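Programs > Applied Automation > Student Projects > Product Evaluations

Overview | Projects | Staff | Labs | Contact

Evaluation of the Cotine Hand-Held Gripper Kit for Two-Person Table Clearing Tasks

Submitted by Priya Kincaid
Project supervisor: Unnur Holst

1. Purpose

The department asked for an evaluation of the Cotine kit before the start of the spring term. The kit is sold by Dewulf as a matched pair of hand-held grippers with a wide-angle camera, a desktop recording program and a calibration board. It is intended for laboratories that wish to record manipulation by hand and later use the recordings to train a robot arm. This report considers whether the kit is suitable for supervised student work. The quality of policies trained on the recordings was outside the scope of the project and will be taken up by a later group.

2. Method

Evaluation sessions were held over 14 working days in the shared laboratory. Two operators took part in each session, one on each side of a white table. The tasks were selected from the Canenitz list of household actions, which the department already uses in its second-year course. They included sorting cutlery, folding a dish towel, bagging small items and handling used drink cups.

Each operator was given 12 minutes of practice before recording began. An attempt was accepted if the object ended in the required place and neither operator touched it with a bare hand. Comments were written down directly after each session and later grouped by subject.

3. Findings on Handling

Operators described the grippers as comfortable for short periods. The trigger has a long travel, and new operators tended to close it completely on the first few grasps. This was of little importance with cutlery. With thin plastic cups it mattered a great deal, as the wall gives way before the operator feels any resistance. The yellow fingertips were easy to see against most objects, and operators soon learned to watch the tips and ignore the trigger.

Shared grasps proved the most demanding part of the work. When a clear cup lies on its side, one operator can hold the wall between two fingers while the other brings a finger to the rim from the opposite side. The order of contact should be agreed in advance.

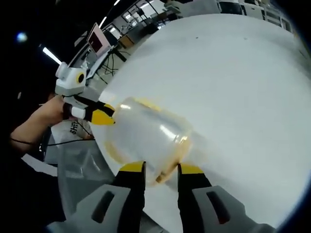 In early sessions both operators often closed at the same time, and the cup turned or slid away. Once a simple spoken count was adopted, the acceptance rate for cup tasks rose to 89 percent. The project group recommends that this practice be written into the laboratory instructions.

Cables were a recurring complaint. The supplied leads are stiff, and they pull at the wrist when an operator reaches across the table. A set of overhead hooks would be a modest expense and should be considered.

4. Findings on Software and Support

The recording program was installed without difficulty on the laboratory computer. Calibration must be repeated whenever a fingertip is replaced, a requirement the manual mentions only in an appendix. Two support requests were sent to Dewulf. The first was answered the same afternoon – the second, concerning spare fingertips, took seven days.

For comparison, the group also reviewed the written documentation of the Nasivus kit. It is more complete, particularly on maintenance, but no unit was available for testing.

5. Recommendation

The Cotine kit is suitable for supervised student use, and the purchase of one further pair is recommended. Spare fingertips should be ordered together with it. Tasks involving thin-walled cups should be assigned only to operators who have completed the practice period.

Comments

mlab_tech
Did you try longer leads from another supplier? Ours were just as stiff with the originals.

P. Kincaid
We did not. The loan terms required the supplied cables. The next group may be able to test this.

second_year
Is the spoken count on three or after three? We lost several grasps over that.

U. Holst
On three. The laboratory instructions will state this from December.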